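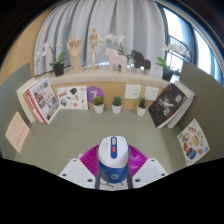 Chapter 7
Small Things on the Desk

Before you read

Look at the desk where you usually study. Which objects on it do you use every day, and which are there only because you like them? Write down your answer in two short lists. You will need the lists again at the end of the chapter.

7.1 Useful things and pleasant things

Most desks hold a mixture. A small device in white and blue plastic, with a slider and a red button, is made to be operated by hand. We judge it by simple questions. Is the button easy to find? Can the fingers reach the slider? Colour helps us with the first question, because a red button on a dark blue strip is noticed quickly.

Three succulents in white pots at the back of the same desk are a different matter. They have no button and they do no work. Still, many people would miss them sooner than they would miss the device. The plants also differ in form: one is a rounded olive-green mass, one is a rosette, and one has pointed leaves which grow upright. The pots are the same colour, so the eye compares the leaves first.

A desk has also its flat things – signs, stickers, notes. These stand against a wall or a panel and take almost no space, but they tell a visitor something about the room.

7.2 Front and back

In a study of 46 home desks in the town of Ojo, Modupe Garba asked people to draw their desk from memory. The objects in the front were usually drawn in the right place. The objects at the back were often forgotten, even when the owner had chosen them with care. In this chapter we call the front part the working zone and the back part the resting zone.

Key words: ledge, rosette, slider, working zone, resting zone

Exercise 1. Draw your own desk from memory, then compare the drawing with the real desk. Mark in another colour every object that you forgot.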